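3.2 Collecting the demonstrations

We were glad to find that people took to guiding the Likau arm by hand quite quickly, and most were at ease after 3 or 4 tries. Each person then gave us 30 demonstrations of moving the faucet lever. 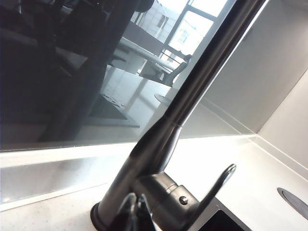 Figure 2. Wrist camera view of the faucet and its lever, with the glass splashback behind.

Reflections in the glass gave our tracker a good deal of trouble, so we kept the lever tip as our main reference point.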